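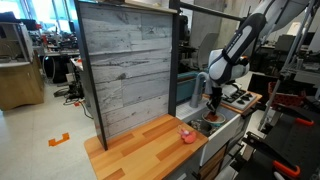
Merle McPhee wrote to the publisher after the first edition that timber movement should be taught before adhesives, as most joint failures she had inspected were moisture failures first. The order of Chapters 9 and 10 has been changed accordingly.

# Chapter 9: Moisture Movement in Solid Timber

## 9.1 Equilibrium moisture content

Wood exchanges water vapour with the surrounding air until its moisture content (MC) reaches equilibrium. MC is expressed as a percentage of oven-dry mass. Below fibre saturation point, any loss of water from the cell walls produces shrinkage; above it, dimensions are effectively constant.

Indoor MC varies with season, heating and distance from wet areas. A panel machined in March and installed in an air-conditioned building will continue to move after handover.

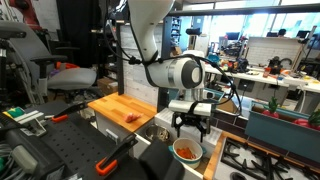
**Figure 9.1** Kitchen countertop with adjoining sink.

## 9.2 Unit movement

Movement is greatest tangentially, less radially and negligible along the grain. Unit tangential movement is the percentage change in width per 1% change in MC. For a backsawn panel 913 mm wide, a unit movement of 0.25% and a fall in MC of 3%, the reduction in width is:

913 × 0.0025 × 3 = 6.8 mm

Fixings must be slotted to suit.
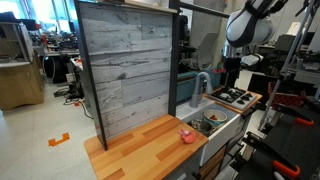 Laminating narrow strips evens out movement between pieces without eliminating it. Each strip retains its own growth-ring orientation, and adjacent strips may respond at different rates. Colour is a poor guide to this. The honey-orange and reddish-brown strips in Figure 9.2 cannot be assigned a unit movement by eye; species and sawing pattern must be established first. Section 9.3 sets out the procedure.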